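Desora smart toilet: my review after one month

I bought the Desora tankless toilet in October, after my old one started to leak at the base. The showroom is in Hundstead, and I went there on a Tuesday morning, when it is quiet. Lejla Stojanovska, who works there, let me take my time and even sit on the models, which I did, a little embarrassed.

I compared it with the Sutherland, which is taller and has a normal tank with the buttons on top. The Sutherland is cheaper by 500, and for an older person the height is good. But I have a small bathroom, and the tank takes space that I do not have. There are more shapes in the shop than I expected, also a round one like an egg, which my sister Teodora liked very much and I did not.

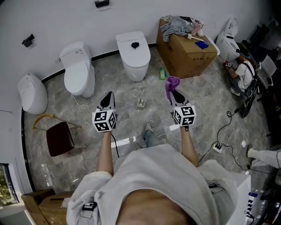 Cleaning

This was my main question before buying. The outside of the Desora is smooth and I wipe it with a damp cloth in one minute. Inside I use a normal toilet brush and a mild liquid. Please do not use powder, the manual forbids it. The only difficult place is the gap behind the seat hinge, where dust collects and my fingers do not fit. I use an old toothbrush there.

Comfort and noise

The seat is warm in a few seconds. The water for washing is gentle, but the lowest setting is still too strong for my mother. The flush is quieter than I had before, and at night it does not wake anybody.

What I do not like

The power cord is short. I had to pay an electrician 100 for a new outlet, and the seller should say this before you pay. The lid also closes very slowly.

Price and my opinion

I paid 2442 with delivery, without installation. For me it is worth it. If your bathroom is large, look at the Sutherland first. I give four stars of five.

Vlasta Radulović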